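The Last Bus to Grarnow

The last bus to Grarnow left at 18 past nine, and my grandmother was never late for it. She carried one bag, the brown one, and inside the bag there was always bread, a candle, and the key to a house which was sold before I was born.

I asked her once why she keeps the key. She said that a key does not weigh much.

In November she died, and the bag came to me. I took the same bus. The driver was young and he did not know the stop at the old mill, so I had to explain it to him two times. It was raining on the windows. Behind me two women spoke of the price of potatoes, and then of a wedding, and then again of potatoes.

From the mill it is 3 kilometers on foot. I had town shoes and I felt every stone. The house stood at the end of the road, number 103, although there were never so many houses in Grarnow. My grandmother used to say that the man who gave out the numbers was an optimist.

There was light in the kitchen. I stood at the gate for a long time with the key in my hand, like a thief who has lost his courage. Then the door opened by itself, or so it seemed to me, and an old man in a sweater looked out.

"You will be the granddaughter," he said. "She came every autumn. She sat in the kitchen, she ate her bread, she went home. In 70 years we did not change the lock."

He could not have been there for 70 years, but I did not correct him. I went in. The kitchen was warm and it smelled of onions. He put my wet shoes by the stove and gave me a pair of his wife's slippers, which were too big, and I walked in them carefully, as a child walks in the shoes of its mother. 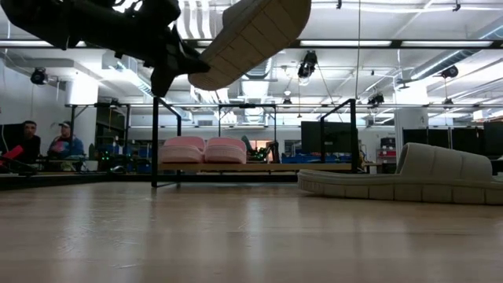 Sandals with a thick sole and a wide strap.

I lit the candle and cut the bread. The old man ate one slice and said that it was too salty. I said she always made it so. We listened to the rain, and he told me where she used to sit, on the chair by the window, with her coat on.

In the morning I tried the key. It turned slowly, with a small noise, and the door was locked. I turned it back. Then I put it in the brown bag, under the rest of the bread, and asked the old man at what time there is a bus.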